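Ticket: Seron replay tool, left/right grippers drift apart after sync
Opened by: Oona Pesonen
Assigned: Aleksi Seppälä
Opened August 1, 2023
Status: waiting on reporter

Oona: Bedroom clothes set from Clomville. Right gripper track fine for the first 100 frames, then left one lags and the gap keeps growing. Started after the July update. Restarted the tool, same thing. Older sets load ok.

Aleksi: Which clock source? Check the sync line in the config.

Oona: Says "auto". Log has 14 warnings, all "stamp older than last, dropped". All left side.

Aleksi: Ok so auto picks the host clock now, used to pick the device one. Set it to device by hand, clear the cache, reload. Cache matters, it keeps teh old offsets.

Oona: Did that. Warnings gone. Lag down to 2 frames, some 4 at the worst spot. Still wrong tho when the puffer jacket is up between the fingers.

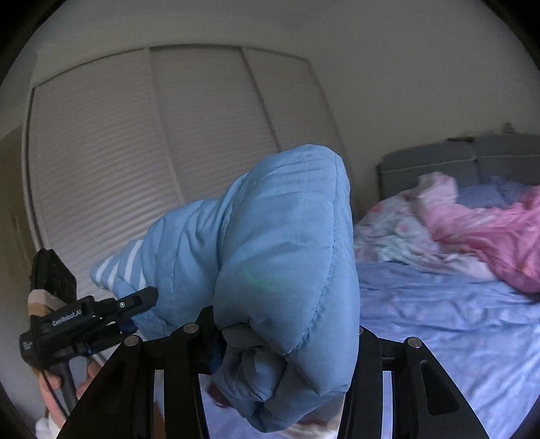 Pose filter could be doing it, smoothing is on by default for the left track only?? Turned it off and the file wont export. Error is "missing Prerkex header".

Aleksi: Known, export needs the filter block even if its off. Leave it in, set window to zero. Send me the new log pls.

Oona: running now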